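Collness Talk > City Hall & Elections > Mamani cleared on the text messages, so what now?

porchlight_pat
Joined December 2022
OK, I finally read the whole city attorney's letter over breakfast and I am way too excited about this! For those who missed it, the outside review of Mercedes Mamani's texts is finished. The reviewers (Muñoz, the law firm the council hired back in the summer) found that she used her personal phone for council business, that she shouldn't have, and that there's no basis for a charge or a fine. They want a written policy and they want her to turn over copies of everything. She says she already has.

So she stays on the ballot for mayor in February, and we get a real race. I've lived here a long time and I can't remember the last time people were arguing about a council letter in the checkout line. I love it.

The part I keep going back to is page two, where they lay out which messages counted as public records. A text to another member about the Lulotell franchise vote? Public. A text to her sister about being stuck in the meeting? Private. It's such a clear explanation, and I wish the city had put it out years ago.
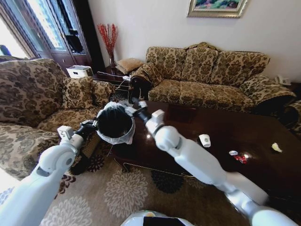
Black basket with a white liner, by the coffee table

gus_on_fourth
Glad you're enjoying it, Pat, but I read the same letter and came away annoyed. "No basis for a charge" is doing a lot of work there. The review covered 17 messages. She was on that phone for her whole term. Who picked the 17?

porchlight_pat
Fair question! It's in the footnote on the second page. The reviewers asked for anything sent to or from another council member or anyone at Lulotell during the franchise talks, and 17 is what matched. She didn't choose them.

gus_on_fourth
She searched her own phone, though. The footnote says "as provided by the member." I'd feel a lot better if somebody else had done the searching.

tallgrass56
I used to handle records requests for Paltier County, and Gus has a point, but this is also how it's done nearly everywhere. The official searches, signs a statement, and if the statement is false that's a much bigger problem than the texts ever were. They also checked hers against the other members' phones. If she'd left out half a conversation, the other half would've turned up.

What I really liked — and I know how this sounds — is the appendix. They printed the messages in order with the times! I read every one. The one where she asks whether the poles on Dewey Street belong to the city or the power company is the best question anybody asked in that whole debate, and it never came up in the open meeting.

porchlight_pat
YES, the poles! I ran to find my husband and read it out loud to him. 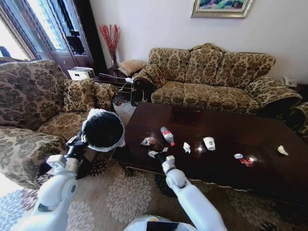
Anyway, I went back to the meeting minutes afterward to see if the answer ever showed up anywhere, and it did, sort of, in the packet for the next session. The city owns 56 of them. So when Lulotell said it needed permission from the power company and nobody else, that was wrong, and Mamani had already spotted it by text. I think that makes her look good, and it also makes the case for why those texts should have been in email where we could all read them. I can hold both of those in my head at once.

renata_k
Longtime reader, first post. I'm voting for the other candidate and I still think the review was fair. People on the neighborhood page were saying she'd be led out in handcuffs, which was silly from the start. Our records law has a fine in it, and even that is only for hiding something on purpose. I wish more people would read the law before they post about it. It's short! I did it on my lunch break.

gus_on_fourth
I did read it. The phrase is "knowingly or with reckless disregard." The letter goes through "knowingly" and spends one sentence on the rest. She'd been to the records training. If you've sat through the training and you keep texting, what do you call that?

tallgrass56
Careless, probably. Reckless is a higher bar than people think. But I agree one sentence is thin, and you should bring it up in public comment. I mean that, you'd be good at it.

gus_on_fourth
I might. I'd want the sign-up rules first, they changed them again.

porchlight_pat
Oh please do it! I'll come and sit in the front row even if I disagree with every word. The sign-up sheet goes out before the meeting opens and you get your name down in person, no online form anymore.
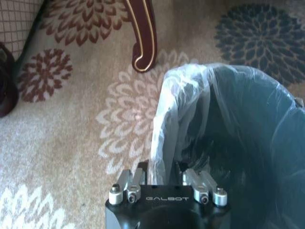

And if you're going, ask about the new policy too, because the draft is pretty good but it has a hole in it. It says members have to forward any city business to their city email, and it doesn't say how soon. Renata, did you see that? I'd want a deadline in there, even a generous one.

renata_k
I saw it. The county's version has a deadline, if tallgrass remembers right?

tallgrass56
It does. Paltier gives its commissioners until the end of the next business day, and it worked fine when I was there. A few grumbled, then they got used to it. Collness could copy the paragraph as is.

mill_creek_dan
Can somebody tell me whether the candidate forum at the library is still on? I heard it got moved to the high school.

porchlight_pat
Still the library as far as I know, Dan. They're taking written questions at the door, so bring one! I'm bringing the poles.

gus_on_fourth
Of course you are. I'm bringing the footnote.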